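Hello again from the spare room

December has rolled round and I still haven't finished the big clear-out I promised you all back in the spring. I did make a proper start, though! The plan was nine weekends, one corner of the house at a time, and I'm on weekend six (the hall closet, heaven help me).

What's helped most is a rule I picked up from a reader in Ritport. Everything small goes into a bin first, all mixed up, and you don't get to decide about any of it until the next morning. I was doubtful. But I'm so much less sentimental over coffee at 7 a.m. than I am at ten at night with a cracked mug in my hand – I can't explain it.

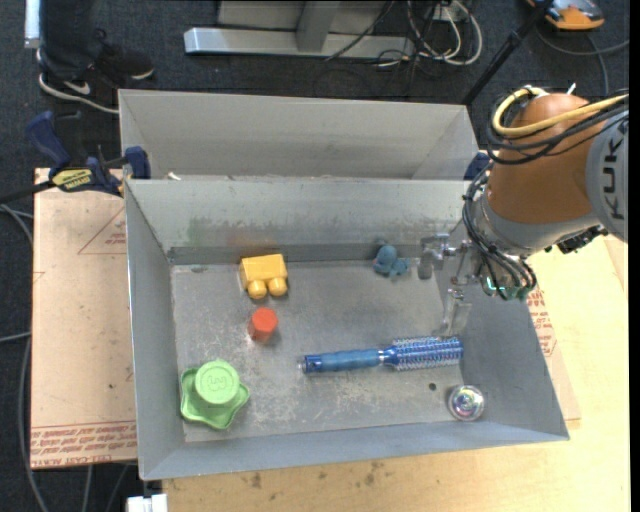
The other thing I've learned is to set a timer. I do 40 minutes and then stop, even if I'm in the middle of a drawer. Before that I'd go at it all Saturday, get cross, and shove everything back where it came from.

Several of you asked where it all goes. The good stuff heads to the swap shop on Sorko Street, which takes drop-offs on Friday until four and is very nice about odd bits without a box. Books go to the Orus reading room. They've raised $1,485 from their sale shelf this year, and I'd like to think my old cookbooks played a part (I had three on bread and I don't bake bread).

Next month I'm tackling the paperwork, so if you have a system for old bills and manuals, please write and tell me – I have a whole trunk of them and it won't close.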